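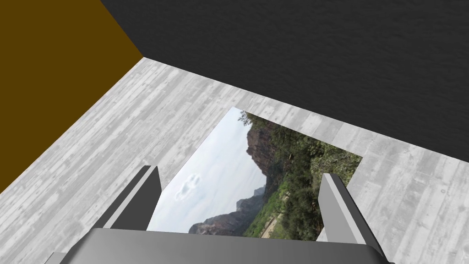
loakley
Does anyone know who played bass at the Sellel jam after Ríos left?
It was Jhonatan Arango, from that August until the club closed.

wiltow16
Arango only did the late set. The early one was whoever showed up – I sat in 3 times and got paid in sandwiches.

j_arango
I did both sets after the first month. Ask Lionel Oakley, he ran the sign-up sheet.

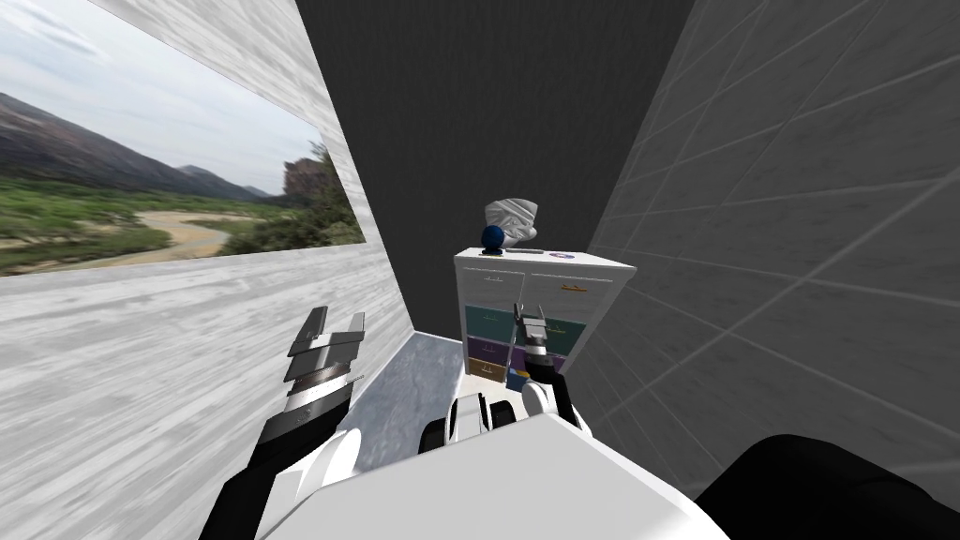
Valley picture on the wall, side view.

loakley
Lionel here. Sheet says both sets, but I filled it in at 2 a.m., so wiltow could be right about the early weeks.

ranudby
Does anybody have tapes? I'd pay for the night the horn section came up from Wiltow.

wiltow16
I have 7 cassettes, no labels. And that was two saxes, I wouldn't call it a section.

ranudby
There was a trombone. I was standing next to it.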